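Visit report: Suncombe test rooms, 10 Apr 2021

The purpose of the visit was to settle the equipment list for the second phase of Postolis, our programme for room-service and room-reset robots in mid-range hotels. Glenys Powell and I attended for the buying side. Kilian Aebischer and Lleucu Parry showed us the rooms and the workshop at Suncombe, and Botond Szabó joined for the costing session after lunch.

Suncombe keeps furnished bedrooms for trials and leaves them much as a guest would. The current unit is a wheeled base with a lift column and a single arm. Payload is adequate for everything on our task list. Reach to the back of a bedside table is adequate only if the base can park square to it, and in the smaller rooms it can't.

We watched 17 runs of the bedside reset, in which the unit finds the loose items, returns them to set positions and closes any open drawer. Kilian had asked us to bring our own timing sheet, and we used it throughout.

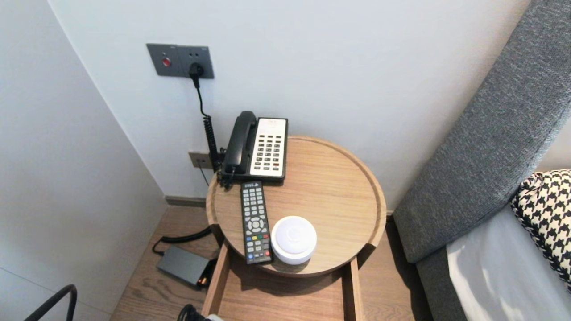
Our draft budget had put nearly all the money into arms and almost none into grippers, and I now think this was wrong. The standard two-finger gripper from Bulico is priced as an accessory, but the choice of fingertip decides which tasks can be attempted at all. A bedside table with a raised rim rules out sliding a flat item off the edge, so a remote control or a low round puck has to be lifted from above. Cables are the other difficulty. A coiled handset cord and a power lead running down the same bit of wall will merge in the depth data, and an adapter on the floor beside the table is in the way of the base. Lleucu recommends soft tips for the small items and a narrow hard pair for cords. We should budget for both sets per unit, plus a spare of each.

The second cost we had missed is the cameras. Sayce quotes for a head camera only. Botond's view is that a wrist camera is needed for drawers, and the runs we saw support him. His figure is 300 pounds per unit fitted, with calibration extra.

Charging needs more thought. A full charge takes 52 minutes on the standard dock and 47 on the fast one, a difference too small to justify the price. Glenys will take the fast docks off the list.

Service cover was left open. Maximiliano Cáceres is to send terms for on-site repair - the draft we were shown covers the base and column but leaves out the arm, and we can't sign on that footing.

Actions: revised gripper and camera lines from me before the end of April; dock order amended by Glenys; floor plans of the smallest rooms to Kilian so that parking positions can be checked before any order is placed.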